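Filed under: Workshop Notebook > Floor & Bedding

2019-01-16

Mat comparison, continued. The Jivier listing claims a woven mat "airs itself" and needs no turning. I doubt it. Paid 46 for ours and the Kestix was 300 in October, and so far I can't tell what the extra would buy.

Room first. White wall, square gold-colored clock, blinds on the window, wooden cabinet under it. The mat with the green center and the bright green binding is the one I care about, as binding is where these things usually fail. The black fabric bag sits right on the weave, a habit I'd like to see end.
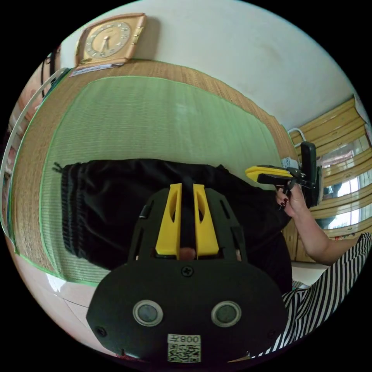

Mutiso wrote back that binding hardly ever goes first, it's the fold lines, and that I should stop blaming the edges before I've checked them. Fine. Will check the folds. Still not convinced.

The bed is a separate question. Straw or rattan, I keep changing my mind about which, tan-brown with a fine rib. The seller's page calls it cool to sleep on. Compared with what? No figures given. I'd want 2 weeks with it and 2 without before writing that down as a result. 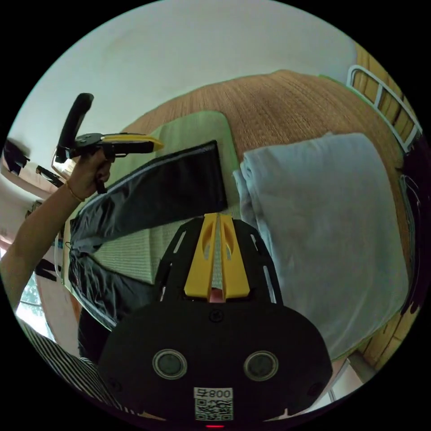
Stimix disagrees: a ribbed mat like that feels cooler the first night and after that you stop noticing, so a long trial would only measure the weather. Annoying, and probably right. Cut it to a few nights each way, same sheets.

To do: look at fold lines, wipe one corner with plain water and leave the other alone, note 291 in the stock book still has the wrong mat size.

We use cookies to remember your settings. Accept / Manage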